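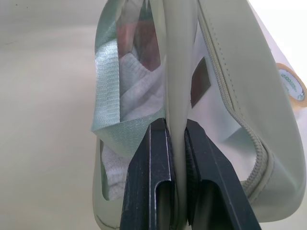

Soft-goods handling rules (Rovness wiki)

The soft-goods handling rules, which most of us just call the soft rules, are the set of working practices used at Rovness for getting a robot arm to pick up, hold and put down things that bend. Bags, pouches, folded towels, anything with a strap. I've kept this article since the second version of the rules and I'm told it reads more like a letter than an encyclopedia entry, so if you want the dry version, Bohdan Pasichnyk keeps a one-page summary on the Lora project pages.

Where they came from

The first version was written in September, over one long afternoon, by people who had mostly worked with boxes. It showed! It told you to grip at the centre of the item, and a half-full washbag doesn't have a centre in any useful sense – the contents slide, the middle moves, and you end up holding a fold of plastic with everything hanging off one side. Bohdan rewrote the grip section from his own notes, and the current text dates from 01/03/2021.

The rules cover arms with two-finger grippers only. Suction cups have their own page, and I'd rather not get into that argument again.

The grip rules

The heart of it is a list of five rules. I'll give them the way we say them on the floor.

Grip structure first. A seam, a bound edge or a folded hem will take a pinch far better than a flat panel. On a zipped bag, go for the top seam and close the fingers straight across it.

Stay off the zip. Teeth and sliders are hard and the fabric next to them is soft, so a finger that lands on both gets a lopsided hold. If the zip runs in a curve, pick your spot on the seam before the curve begins.

Know where the strap is. Straps, loops and drawstrings must be seen by the wrist camera before the fingers close. A strap caught in the pinch along with the seam counts as a different grip and has to be logged as one. It may hold perfectly well, but the bag will hang differently and whoever reads the log needs to know why.

Close slowly, then wait. The fingers close at the soft setting and stay still for a moment before any lift. I used to skip the wait. I don't any more.

Lift a little, look, then lift properly. The first lift is eight millimetres, just enough to take up the slack. If the item has swung or sagged, put it down and start over.

See-through items

Clear plastic gets a section to itself, and it's the part newcomers read least and need most. With a clear panel the camera sees what's inside as well as what's outside, and it's very easy to aim at a folded cloth that is in fact behind a sheet of plastic. The rule is that you mark the outer surface by its edges and ignore the contents when choosing a grip point. Contents do get written down, in plain words, but only what you can make out. "White cloth" is fine. Guessing at a blurry shape is not, and Bohdan will send it back.

The table

Use a plain, pale surface, wiped before each session. Other things may stay at the edge of the table provided they're outside the reach of the fingers when fully open. The Stelmakh site is stricter and wants the whole surface cleared, which I think is overdoing it – but it's their table.

Logging

Every attempt is logged, good or bad. The shared log stood at 1,688 attempts when I last tidied this page, and nearly 100 of those have no grip point filled in, which makes them close to useless. Please fill it in. "Top seam, left of zip" takes no time at all to type.

Disagreements

The wording on straps is still being argued over. Dredisia, who use the same rules with small changes, treat any caught strap as a failed grip and start again. Our view is that it depends on the load, and that a clean hold with the strap in it is still worth recording. Both versions are kept on the talk page, along with a rather long message from me.

See also: Suction handling; Wrist camera cleaning; Soft setting (gripper); Lora project pages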